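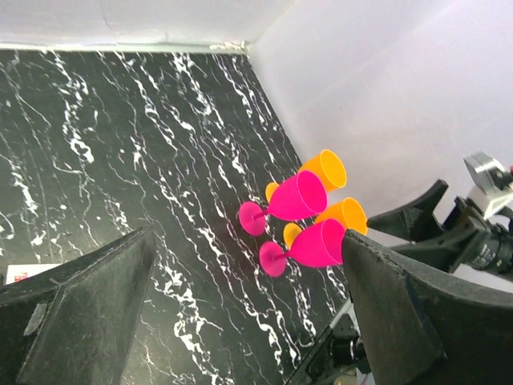

Robot Shift Partner (full time, training provided)
Vulel Event Rentals, Werkorbridge

Vulel rents out the things people need for a party and don't want to wash afterward. Plates, platters, table linens, and a great deal of plastic drinkware in colors that seemed like a good idea when the invitations went out. For most of our history all of it was sorted and packed by hand. Since May, part of that work has been done by a robot arm, and we are now hiring a person to work alongside it.

We know how that sounds. Let's get the obvious question out of the way.

Did the robot take somebody's job?
It took part of several. The packing room had seven people before the arm arrived and it has seven people now, one of whom is moving to Troltov to be near her grandchildren, and hers is the position you are reading about. What changed is what the seven of them do all day. There is less standing at the counter turning stemware the right way up. There is more checking, fixing, setting up, and walking over to see why it has stopped. Some of the crew like this better. One has told us at length that he preferred the glasses, because the glasses never needed a software update.

What the arm does
It picks up drinkware from the counter with two fingers. On a good day it is steady, patient and fairly slow. On a bad day it will consider a wine glass lying on its side for longer than you would consider buying a car. Glasses resting against one another are harder for it than glasses standing alone, and a person who can see that coming is worth a lot to us.

What you will do
- Lay out returned pieces for the arm and rearrange them when it gets stuck
- Check what it has sorted before anything goes into a crate
- Wipe down the gripper fingers and report wear
- Write a short note in the shift log each time you step in, saying what happened in words the next person can use ("it got weird" has been tried)
- Pack by hand when the arm is down, at a human pace
- Go over the week's log with Bujar Begović, who runs the packing room and set up the arm

You will not be timed against the robot. We did try a wall display showing picks per hour for everyone, arm included. It lasted two days and is now in a closet.

Who we're looking for
You don't need a technical background. Before this, our best operator worked in a school cafeteria. You do need decent eyesight, careful hands, and the kind of temperament that can watch a machine miss the same glass again and then go and write it down. You should be comfortable pressing the stop button. New people tend to wait too long, out of what we can only call politeness.

You should be able to stand for much of a shift and lift a full crate with help. If you have used the Kamath shift log before, great. If you haven't, you'll learn it in an afternoon and complain about it like the rest of us.

Hours and terms
32 hours a week, on days, with extra shifts offered in wedding season. Nobody is required to take them. Training lasts six weeks at full pay, the first part of it spent packing by hand so you know what the arm is supposed to be doing. Changes to how the arm is used are discussed with the crew before they happen – this is written into the contract, at the crew's request, following the wall display.

To apply
Send us a resume, or a plain letter if you don't have one, and tell us about a time you had to work with something or someone very slow. Please address it to Bujar Begović at the Werkorbridge office. Applications close December 20, 2018. Everyone who writes will get an answer from a person, and anyone we invite in will get to spend part of a shift in the packing room before deciding – bring flat shoes.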